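Gotley Hand-Held Gripper: Set-up Guide
Section 4. Checking the view before you record

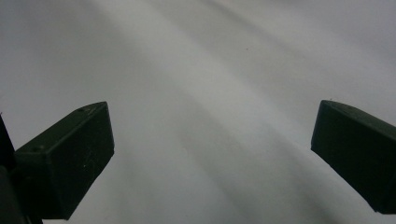

Fig. 4-1. Gripper camera view, jaws open over a plain pale surface.

The learning system only knows what the gripper camera shows it. If half your examples are of your sleeve, it will become very knowledgeable about sleeves. Do this check at the start of every session and again after anyone drops the gripper and says they didn't.

1. Clear a patch of bench and hold the gripper over it, camera side up, as you would for a real pick.

2. Open the jaws all the way. Both fingers should come into the lower part of the view, one from each side, with bare surface between the tips. Compare with Fig. 4-1.

3. If only one finger shows, the camera mount has turned. Loosen the collar, straighten it, tighten it again. Do not bend the finger to suit the camera. It has been tried.

4. Look for specks. Fig. 4-1 has a small dark one near the top, a little right of the middle. Move the gripper a hand's width to the side. If the speck stays put in the view, it's on the lens: wipe with the grey cloth. If it slides away, it's on the bench and is your own affair.

5. Look at the light. Soft bands of lighter and darker grey, as in Fig. 4-1, are fine. Hard-edged shadows that swing about when you lean over are not. Move the lamp, or yourself.

6. Squeeze the trigger fully and let go, three times. The jaws should meet and reopen without sticking.

7. Press Record, hold still for a slow breath, then press Stop. Open the clip in Honorato and label it BLANK.

Note: Keep the BLANK clip. Honorato uses it to line up the rest of the session and will sulk without it.

Note: Small scratches on the fingers don't matter. Stickers do. Please stop putting stickers on them.

CAUTION: Never adjust the camera partway through a session. The Unddale set lost 139 of its 1,479 clips this way, and they all had to be done again by hand, the same hand.

CAUTION: Keep your own fingers out of the jaws. They are stronger than they look.

Go on to Section 5, Recording a pick.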